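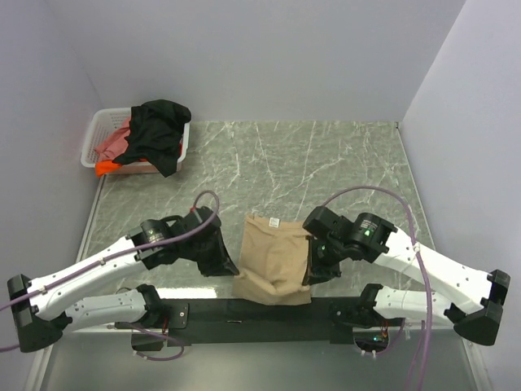
Tan cloth on the table, white basket in the corner.

Linen shrinkage before cutting – how much to allow?
Posted by Gesgate, 12 Mar 2018

I need 232 cm of finished curtain drop in unwashed linen. The seller gives no shrinkage figure. Do I prewash the full length or just add extra?

Lovelico
Cut a test square, mark it, wash and dry it as you will the curtains, then measure both directions. Warp and weft differ. Mine lost 3 percent lengthwise – the second wash took very little more.

toltilon
just wash all of it twice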